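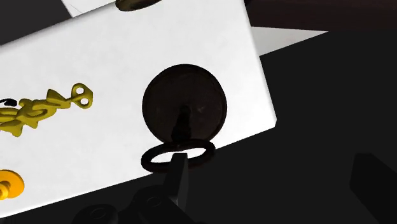

2018-09-13. Volleyball serve tracker, Irkisstead gym. Dalal ran the girls through their warmup serves and I logged 1,000 of them before the first whistle -- what a night! Colour threshold still needs work. I want the kind of contrast you get from a dark brown disc on plain white, and a yellow ball under gym lights isn't giving me that. Kazimír reckons we should try the centre camera next.
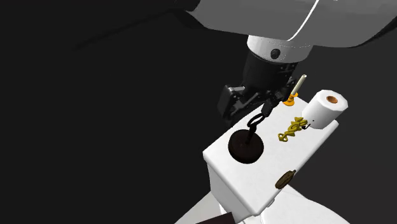

For next match

Ask Dorota for the roster. Charge both batteries -- we lost the end of set 2.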